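**Wallow shared workshop opens its bin-sorting arm to members this February**

*Secondhand industrial arm, home-built wiring and control code, and a lot of evenings: the build is far enough along to show people.*

FURNIVAL — Members of Wallow, the shared workshop on the upper floor of the old Sosard packing building, are ready to show off the biggest thing they have ever put together. It is a sorting station built on a secondhand robot arm, and it is meant to reach into a bin of mixed small objects, pick one out and set it down where it belongs. Starting in February, any member can book time on it, and visitors are welcome to come and watch on open evenings from 7 p.m.

The project began when Hằng Tô, a sewing machine repairer who has been a Wallow member since the first lease, spotted the arm in a clearance list from a closing machine shop. She put up the first part of the money herself and asked the rest of the membership for help. They raised $3,000 between them, enough for the arm, its controller, a rental van and a new power outlet on the right side of the building.

"I wanted something in the shop that was too big for any one of us to have at home," said Tô. "I fix small motors all day. Seeing what the same idea looks like at this size — I was grinning the whole drive back."

The arm came without a gripper and without much paperwork. A group of 10 members took on the work, with some of them handling the wiring and others writing the control code at their own kitchen tables and bringing it in to try on the real machine. The logbook for the build now runs to 784 entries. Plenty of those are about cables. Getting power and signal lines out to the end of a moving arm without snagging took four separate attempts, and the group still adjusts the ties and straps when a new joint movement is added to the code.

The gripper went through even more changes. An early pair of fingers, cut from scrap nylon, did fine with blocks and balls and was hopeless with anything thin. The current set has narrower tips and a softer grip, and members are keen to hear from anyone with ideas for a third version.

Work on the station is now about what goes in the bin. Tô's group set one rule: test objects have to be things people already own. Members have been emptying junk drawers for weeks, and the list of objects tried so far stands at 41.

"You learn so much from a pair of sunglasses," Tô said. "They're shiny, they're dark, they've got skinny little arms, and they never land the same way twice. A toy block is a nice easy win and then you put sunglasses next to it and everybody in the room leans in!"

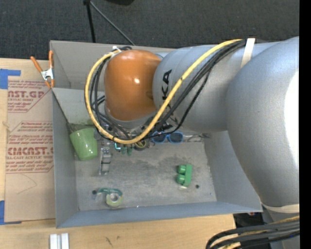

*Photo: Wallow workshop. Free to use with credit.*

The test bin currently holds a mix that includes blue-framed sunglasses, a green toy block with round studs, a light green cup and a small tape dispenser, along with an assortment of smaller bits. Clear and see-through items are the next big challenge on the group's list. The camera software has trouble telling where they end and the floor of the bin begins, and two members are trying out different lighting to help with that.

Tabletop fixtures are deliberately simple. A spring clamp and blue tape are the sort of thing any member can move without asking, so a new layout can be tried in one evening and put back the way it was.

**Learning nights**

Wallow will run a set of learning nights alongside the bookings. The first covers safe working around the arm, and every member has to take it before booking. Later ones will cover basic motion programming, gripper design and camera setup. No coding background is needed for the first two. The workshop in Kukholm, which has a smaller arm of its own, is sending several of its members over for the gripper night and will bring their own fingers to compare.

The group plans to share its control code, wiring notes and gripper drawings with other workshops once the notes have been cleaned up. Copies of the logbook, in its current messy state, can be read at the bench.

**Booking and visiting**

- Members can book the station in two-hour blocks at the front desk after taking the safety night.
- Visitors can watch on open evenings from 7 p.m. Children are welcome with an adult and stay behind the yellow floor line.
- Donations of small household objects are very welcome. Please, no glass and nothing with a blade.

**About Wallow**

Wallow is a member-run shared workshop in Furnival with benches for wood, metal, sewing and electronics. Membership is open to adults, and tool training is included in the monthly fee.

**Press contact**

Hằng Tô, Wallow shared workshop, Sosard building, upper floor, Furnival. Reporters who would like to see the arm running should ask at the front desk for a daytime visit.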